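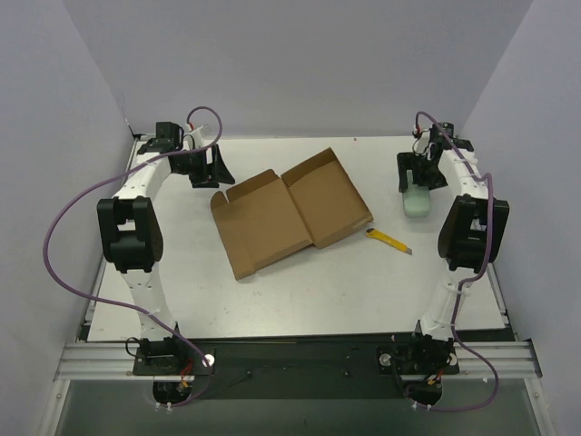 An opened box and a utility knife on a white tabletop.

Mailing Ceramics: Questions I Get a Lot

I make mugs and bowls under the name Drirnidetti, and I mail most of what I sell. These are the questions that land in my inbox every week, so I finally wrote the answers down in one place.

Last updated 2020-12-05

When will my order ship?
I fire the kiln every other week and pack the day after it cools. If the piece is listed as in stock, it goes out on my next post office run (I try for two runs a week, one when the weather is awful). If it's made to order, give me six weeks. I know that's long! Clay dries when it feels like drying.

Do you reuse boxes?
Yes, all the time. Your mug may show up in a box that once held printer paper or somebody's boots. I check the corners and the seams first, and if a wall feels soft when I press it with my thumb, it goes in recycling. If you need a plain new box because it's a gift, leave a note at checkout and I'll use one.

What's the best way to open the package?
Blade out just a little, please. Run it along the tape on the top seam and stop when you feel the flaps let go. I wrap things close to the top sometimes, and a long blade can go right through the paper and leave a gray line on the glaze. My friend Bianca Coman did this to a bowl I'd spent forever on. We're still friends.

What is all this crumpled paper?
Padding! I quit using foam peanuts in April and haven't missed them once. Each piece gets wrapped twice, then there's paper stuffed inside the handle, inside the cup and all around the sides. Feel through every wad before you throw it out. Lids especially like to hide, and I've had more than one "missing" lid found in a recycling bin.

My piece arrived broken. What now?
I'm so sorry. Take a photo of the piece and one of the box, and email me both within a week. Keep the box until you hear back from me, as the carrier sometimes wants to see it. I'll send a replacement if I have one, or a refund if I don't. You don't need to mail me the shards, though Viorica Vasiliu once did, in a very nice envelope.

It's only a tiny chip. Does that count?
If you can feel it with a fingertip, yes. If it's a pinhole in the glaze, that came out of the kiln that way and it's harmless. Not sure? Send the photo anyway and we'll figure it out.

Can I combine two orders?
Sure, as long as I haven't taped anything shut yet. Write to me with both order numbers and I'll refund the extra postage. Two mugs fit in one box easily. Two of the big Hundetti serving bowls do not, and I have tried every angle.

Do you ship overseas?
I do, but slowly, and any customs fees are on you. A parcel to Tien-fu Yang took 73 days last winter and toured several airports on the way. It got there in one piece, which made my whole month. I'd skip overseas shipping for anything with a birthday attached.

Can I pick up instead?
Please do! The studio is at 617 Geraghty Street, around the back, green bell. Email first so I'm not up to my elbows in slip. Bring a tote bag or a box of your own and I'll wrap everything while you wait.

Can I bring you my old boxes?
Yes, I'd love them, flattened if you can manage it. Small and medium sizes are the most useful. No produce boxes with holes in the sides, and nothing that's been stored in a damp garage. Peel the old labels off or scribble over the address and leave the stack by the back door.

Is everything dishwasher safe?
All the mugs and plates are. The pieces with gold on the rim need washing by hand and have to stay out of the microwave, or you'll get sparks.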